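International Trade, Unit 6: Rules of origin
Kidthorpe College, handout for Mon 30 May

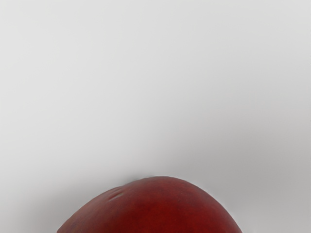
A student in the last group objected that if two countries remove the tariff, the origin of the goods should not matter any more. It matters very much. The zero rate is given only to goods which "originate" in one of the partners, and the exporter must prove it.

Two ways to get origin:
1. Wholly obtained: harvested, mined or born in the country.
2. Sufficient processing: foreign inputs are allowed, but the final product must change its tariff heading.

Case for discussion. Benmoussa buys pulp in a third country and makes jam in Clastulard, then ships 300 cartons to Plulta. The pulp and the jam are both in Chapter 20, but under different headings. Does the jam qualify? Check also the sugar -- many agreements put a limit on its weight.

The invoice value is $3879. Small consignments may use a declaration by the exporter, without a certificate. Look for the threshold in the text of the agreement.

Please bring your written answer to the tutorial, maximum 2 pages. Cumulation will be covered in Unit 7.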